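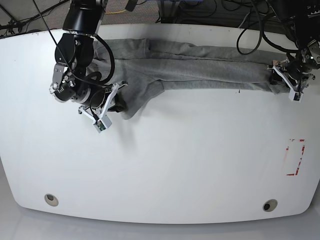 gripper shootout, white fingers on both arms, gray knit pulled tight between them

ok thread. been comparing fingers for the Deven arms all week, dumping notes before I forget them

1/ two sets on the bench. the Plalia fingers (white plastic, the angular ones, on both arms rn) and the old Gape soft pads. same controller, same garment pile, same script. 50 grabs each set, then the long hold

2/ Plalia wins on thin edges. not close. the Gape pads roll the fabric away before they close, you get a big fold or nothing

3/ but knits are annoying. heather gray stuff, a seam down the middle. if the fingers land on the seam great, holds all day. land next to it and you get a floppy bit hanging under the grip. see left end in the pic. still counts as a hold in my sheet, don't @ me

4/ stretch test = both arms grab an end, back off slow till it's taut, hold, release. 6 drops in 50 with Plalia. Gape I stopped counting partway, will redo properly

5/ cable management is the real boss fight. loops everywhere. had one catch on a joint on Gape run 2 and the arm faulted out, lost the log too. need shorter leads or a proper sleeve, anyone got a sleeve they like that doesnt stiffen up at the wrist?

6/ controller: tried Drusuvau firmware at 100 Hz vs the stock loop. feels smoother on the pull, less of that little yank when the second arm takes the load. feels. havent plotted it yet

7/ Romain Carré asked why not just close harder. tried it. grip current up, fingers flex, tips splay out and you're pinching with the middle of the finger instead. worse on everything thinner than a towel

8/ total cycles on this finger set is 2426 now, no cracks. a bit of polish on the inside faces. might scuff them w sandpaper and rerun the knits, see if the drops go down

9/ oh and ignore the red tape on the table, thats the old start box, half of it is gone. garments start wherever now, I just throw them

10/ next: redo Gape w/ the cables tied up, then denim, then somthing slippery. lining fabric maybe. will post the sheet when its less embarassing

11/ someone asked for the finger files. the pad insert is still changing so give me till end of May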